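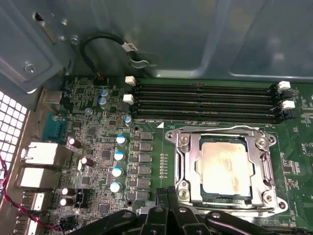 We finished the second round of the processor swap trials last month and I've been slow to write them up. Theophilus Eshun asked for the short version, so I'll keep to the part that changed.

The first policy was trained on 1456 demonstrations, all of them done by hand on old desktop machines at the Wirbridge workshop. It was good at getting to the socket and poor at the last few millimetres. It would come down slightly twisted, and the safety stop would trip before the chip was seated. We blamed the grip for most of January. Lorna Samonte went through the logs and found that the approach was the trouble. The model had learned to line up on the memory slots, and those sit differently from one board to the next.

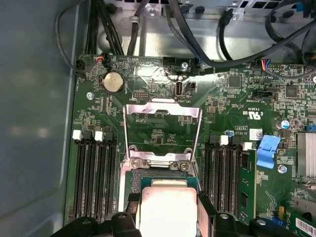
So we split the task in 2. One network handles the reach and hands over when the processor is above the socket. The other sees only a small crop from the wrist camera and makes the final corrections, with the force reading as an extra input. Kwabena Tsikata wrote the handover rule, a plain threshold on height – nothing learned.

On the board we had held back for testing, the old policy seated the chip in 6 attempts out of 16. I won't give a figure for the new one until Anselmo Dantas has repeated the runs on his own arm, but it beat that comfortably here. The failures left are mostly tilt, where one edge touches first and the correction goes the wrong way.

Next is the retention lever, which we still close by hand. I'd also like to try boards from another maker before we collect any more data.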